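Pridholm House Residents' Association
Minutes of the March meeting, shared kitchen, 7:00 p.m.

Present: Wakana Maruyama (chair and minutes), residents from both staircases, Eren from the building office.
Apologies: the family in apartment 27.

1. Previous minutes
Accepted with one correction. The bicycle rack was moved in February, not in January.

2. Laundry room
Eren reported on the dryer. There were complaints that towels are still damp after the full program. The office has asked Multham, the repair firm, for a visit, and the date will be on the notice board when it is known. Until then everyone is asked to take out the filter and clean it after each load - also when it looks clean.

Two newer residents did not know where the filter is. It sits in the lower lip of the door opening and has small grip tabs in the middle. The label under the opening shows the cleaning in small drawings.

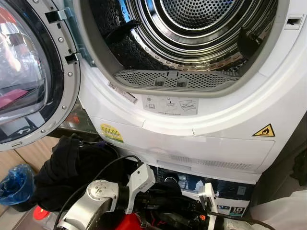

Dryer with the door open, filter in its place.

The yellow triangle with the flame on the front was discussed. It is a warning for flammable material. Wakana Maruyama asked that cloths used with oil or floor wax are never put in the dryer, including after washing. Agreed. Eren will write this in the house rules in plain words.

A question was raised about leaving the door open between loads. Some residents prefer it open for the air, others find it in the way when they carry baskets. No decision was made.

3. Costs
The laundry account stands at 2,669. The meeting approved up to 1,000 for the repair. If Multham asks for more, the matter comes back to the next meeting before any work is ordered.

One resident proposed to buy a second dryer. It was decided to wait for the repair visit. 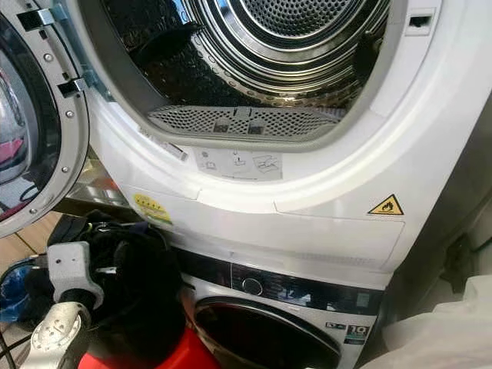
Dryer stacked on the washing machine.

4. Booking list
The paper list is often full in the evening and then the time is not used. From next month a booking is lost after 20 minutes. Names must be readable, please.

The dryer is on top of the washing machine, and it was asked if both can be booked by different people in the same hour. Yes, this is allowed, but the person at the washing machine should leave space for the other one.

5. Other matters
The Sugawara shop offers to order washing powder for the whole house. Interested residents write to Eren.
The light on the back stairs is slow to come on. Eren will look at it.

Meeting closed at 8:10 p.m.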